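The Dowser of Pusden

The dowser wanted $600 up front and Fereshteh Mousavi told him he could whistle for it.

"It's the standard rate," he said. His name was Plirkitz, just the one name, like a brand of cracker. He had driven into Pusden that morning in a ute with a cattle dog on the back and no cattle anywhere in his history, as far as she could tell. His boots were too clean.

"Standard according to who?"

"The industry."

"There's an industry?"

He looked out over her bottom paddock, which in July should have had some colour in it and was the grey of an old tea towel. The dam had a skin of mud and a tyre. Two ibis were standing in it, not hopeful.

"Your neighbour paid," he said.

That was true. Old Fukura over the road had paid, and Fukura had got water, and had told the whole district about it from his usual stool. What Fukura left out, and what Fereshteh had got from the driller's wife over the counter at the stock feed place, was that the driller had gone down 200 feet before he hit anything, and that anywhere along that flat you'd hit something at 200 feet. You could find it by throwing a thong over your shoulder and drilling where it landed.

"Half when I see water," she said. "Half when I've had it tested."

"I don't work like that."

"Then you've had a nice drive."

He didn't leave. She'd noticed that about men who were meant to be in demand. He whistled up the dog, changed his mind, sent it back and took two bent lengths of fencing wire from behind the seat.

"I'll give you a free read," he said. "Out of respect."

She made him wait while she got her hat.

He walked the paddock with his elbows tucked in and his eyes half closed, the wires out in front of him like a bloke steering a very small motorbike. Fereshteh walked behind and watched his wrists. Her mother, who was an Esfahani and had an opinion on every kind of fraud going, used to say you never watch the coin, you watch the cuff. The wires swung together by the pepper tree. They swung together again at the fence corner, where he'd had to step down into a rut.

"Strong one here," said Plirkitz.

"You tipped your hands."

"The water tips them."

"Do it again with your eyes shut properly."

He laughed, and she didn't. So he shut his eyes and she took him by the sleeve and walked him round in a circle, then back on himself, past the trough and out again. The wires crossed next to nothing in particular. She scratched the spot with her heel. She walked him about some more and brought him back over the scratch, twice, and the wires stayed as far apart as a married couple at a clearing sale.

"You've muddled the field," he said.

"Have I."

"It's a sensitive process. A doubting person stands too close, it throws everything out."

"I can go and stand in the house if you like. You can ring me when the water's cheered up."

He sat down on the edge of the trough. Up close he was older than his hat. The dog had got down by itself and was drinking the last brown inch from the bottom, and he put a hand on its neck without looking at it.

"My father could do it," he said. "You could bury a jar anywhere on the place."

"Did you ever see him do it?"

"Heaps of times."

"Who buried the jar?"

He thought about that for longer than she'd expected. "He did," he said.

She took him up to the house after that, mostly because the dog looked as if it could use a proper bowl. The kettle took its time. She got down a stack of paper cups left over from her cousin's engagement and a packet of dried peas, and cleared the end of the table.

"Four goes," she said. "Pea goes under one, you tell me which. Use the wires, use a pendulum, ask the dog. Get all four and I'll write you the cheque."

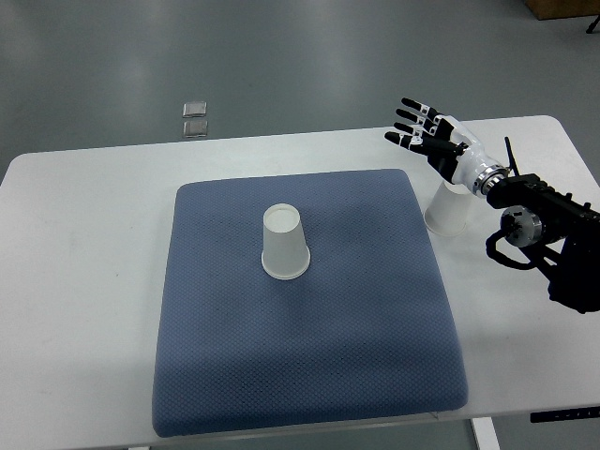

Two cups, rims down, one of them on the cushion.

"Peas aren't water," said Plirkitz.

"I'll soak one."

She really did soak one. He got the first go right and was unbearable for the length of a cup of tea. He got the second wrong, and the third, and before the fourth he folded up his wires and asked whether she'd had anyone out to do a proper survey, with the instruments, because there was a woman in town who did that and she wasn't dear.

"What does she charge?"

He told her. It was less than he did.

"And she finds it?"

"Mostly," he said. "She found Fukura's. I just went round after and stood on the peg."

Fereshteh wrote the number on the back of the pea packet and made him say it over again, slowly, to see if it came out the same.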